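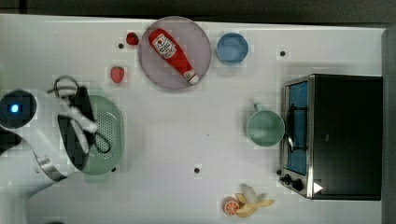
Visit to the open day of Vasier, February 2019

I went to this open day on a Saturday, together with my colleague Brutetti, as our school is looking for a robot arm for the technical classes. Vasier sells a table kit under the name Stedo. We had read the leaflet at home, but a leaflet does not say how noisy a machine is or how long the teacher must prepare before the lesson.

The building is behind the railway station and the entrance is badly marked. We walked past it twice. Inside we got coffee and a badge, and then Mr Custódio Caldeira took our group upstairs to the demonstration room.

The kit is offered with the arm, the gripper, the cables, the software and one year of support by e-mail. The price is 3021 euros without tax. The table is not part of it, and neither are the objects. In the demonstration they had a white table with kitchen things and toy food, which I found a good idea, because pupils understand a kitchen without a long explanation. A plate, a bowl, some strawberries, and you can already speak about what the arm should take first and what stands in its way.
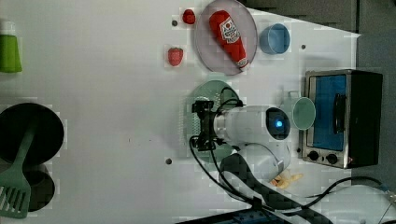 Can a teacher without programming experience use the kit?

For the first lessons, according to Mr Caldeira, a teacher can move the arm by hand and save the positions, and must write code only for the later exercises. The training takes two days and is paid separately.

I asked to try the saving of positions myself. It is simple, but you must press the button long enough, and the first time I did not. The sound of the motors is low and we could talk normally next to it. What I liked less is the manual. The English version has three chapters, and in the last one some of the screens are still in another language. Mr Caldeira wrote this down and promised a new version in July.

Brutetti was more interested in the cables. In a classroom with young people every cable that lies on the table will be pulled sooner or later, and he wished to know if

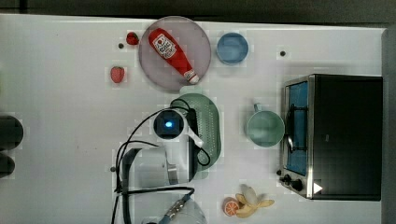

they can be ordered in a shorter length. They can, but the delivery is then two weeks longer. He also asked about spare fingers for the gripper. These are kept in stock, and a pupil can change them with a normal screwdriver.

We spoke for a while with Mrs De Luca from the sales office about renting. It is possible for one school term, and a part of the rent is taken off if the school buys the kit afterwards. I would have liked to see this on paper, but the price list for renting was not ready.
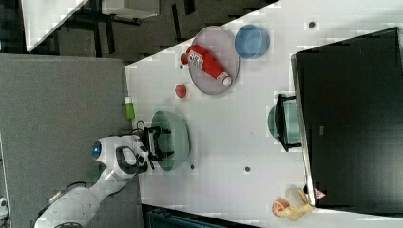

The Stedo arm with its gripper at the pale green bowl.

After lunch there was a talk about safety, which was too general for us, and we left before the end to catch our train. I will ask for a written offer for one kit with the training and the shorter cables. Brutetti would prefer to rent first. We will present both possibilities to the head of our school when the rental prices arrive.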